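Chapter 4
Shelves, Stock and Machines: Automation on the Shop Floor 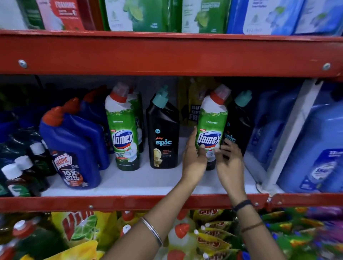

When people talk about automation at work, they usually think of car plants. Far more of us work in shops and storerooms, and the changes there have been slower and harder to see. This chapter looks at one of them, the Drellville store run by Garg, a grocery and household goods chain.

Until April, stock at Drellville was checked by hand. Staff went along each bay with a printed sheet, straightened the bottles and pouches, wrote down the gaps and took the sheet to the office. Nisha Chaudhary, the floor supervisor, then typed the figures into the ordering system. The store carries 372 lines of cleaning products alone, and a full check of that section used up most of a morning.

The store now uses a system called Druster. It keeps a running record of sales and deliveries, works out what should be on each shelf, and places the orders itself. Staff get a short list at the start of a shift telling them which bays to fill. The typing has gone. The lifting, turning and facing up of goods has not, as a toilet cleaner bottle with an angled neck still has to be picked up and set straight by someone.

Opinions in the store differ. Kanchan Bansal, who has worked there for 4 years, likes the shorter checks but misses deciding for herself where to begin. "I used to know what was running low before the sheet did," she says. "Now I get told." Chaudhary spends less time in the office and more time dealing with errors, such as items scanned under the wrong code or damaged goods that the system still believes can be sold. No jobs were cut at Drellville. At the larger Otdale branch, two evening posts were left unfilled after the same change.

In this chapter you will study:

How tasks are divided between staff and machines
What happens to skill and judgement when a system sets the order of work
How pay, hours and training are affected
Who puts things right when the system is wrong

4.1 Jobs and tasks

A job is made up of many tasks, and a machine seldom takes over all of them at once. We begin by separating the two.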